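Himine Household Linen Reuse Program
Progress report to the Tullura Fund, period ending March

The program collected linen at 14 sites in the Plernen district during this period. Two sites opened late owing to lease delays, and both are now receiving donations on the regular schedule.

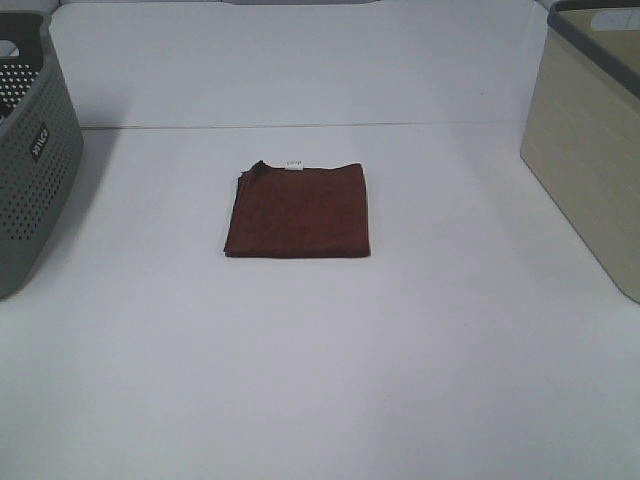
Sorting remains the slowest stage of the work. Mixed loads from the Rebane depot continue to arrive without weight slips, and staff have asked the depot to correct this before the next quarter.

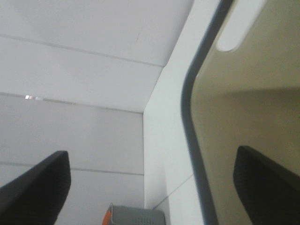
Spending stands at 51 percent of the approved budget. Transport costs were higher than planned - mainly fuel - and were met from the reserve line.
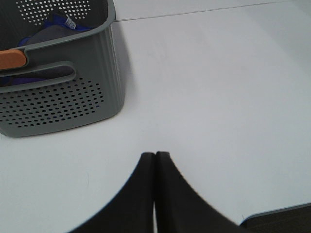
Gray storage basket at the table.

Partner shelters received over 10 deliveries. Two shelters requested more bath towels and fewer table linens, and the packing list has been changed to match.

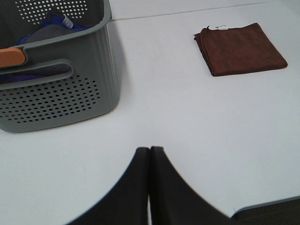
Storage needs for the coming quarter have been reviewed. The program proposes to replace cardboard cartons with plastic baskets of the perforated kind, with an oval handle opening in the wall. A quote has been requested and will be sent to the Fund with the revised equipment budget.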